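The Planner Says It Knows

Kolley's pitch for Jimulus is short. Type what you want on the table, and the software works out the rest: which object, which arm, what order. The company quotes 627 completed tasks. I asked how many were started. Marisol Quintanilla, who runs planning there, said she'd check.

At the Larbridge lab on Monday, the job was food and plates. Pink, mint green, yellow, a soft-looking bun on a green mat. Bright colors on a pale table are kind to a camera, and I said so. "Sure," said Quintanilla. "We start kind."

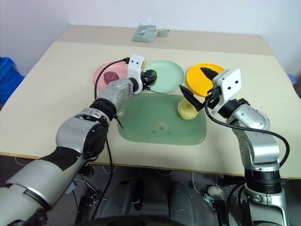
What the log shows

The log is more interesting than the demo. Jimulus replans every 300 milliseconds, and each new plan arrives with a confidence score. Demetrius Calloway, who tests the stuff for a rival shop in Zamora, doesn't trust the scores. He has seen a planner report 100 percent while reaching for a shadow.

Kolley says version 3 will fix calibration. It's due in July. Quintanilla still owes me that other number.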